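4.2 Cloth handling in occupied homes

The household trials were run in two apartments in Drudham and one house in Totden, using the parallel gripper described in Section 3. Each task was first performed by a person holding the gripper as a hand tool, and the recordings were then used to train the policy. Of the 100 bedding episodes the policy attempted, 72 reached a first grasp on the cloth and 41 ended with the cloth folded to within the tolerance set in Section 3.4.

Most of the loss between those two numbers came from regrasping. The policy took hold of a hem or corner well enough, but after the first fold it often closed on two layers where one was needed. Ogbonna and Dobos report the same fault for towels on the Balogh bench, where the cloth was plain and the table was fixed. Adding more demonstrations did not remove it. Going from the initial set to 3,000 clips raised first grasps and left the final fold rate almost unchanged.

A second source of error was the wrist view during fast moves. Human operators swing the tool quickly across a bed, and edges the policy would need for placing the next grasp are lost in the blur. Printed fabric makes this harder to judge, as a repeating motif gives the tracker many similar points to match. Figure 6 gives one such view, with the fingers sharp and the printed cloth between and behind them streaked on a diagonal.

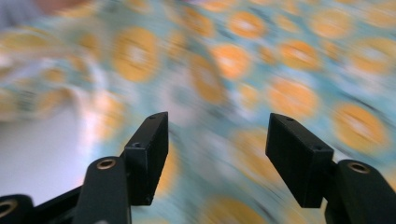
Figure 6. Wrist view during motion over patterned fabric.

4.3 Comparison with shop-floor tasks

The Stasero line trials used the same gripper and the same training procedure. Parts were rigid and arrived in known positions, and the policy needed no regrasp in most runs. We do not take this as evidence that the household policy is close to useful. A fold rate of 41 in 100 means a person has to stay in the room, and in our trials that person could have made the bed sooner alone.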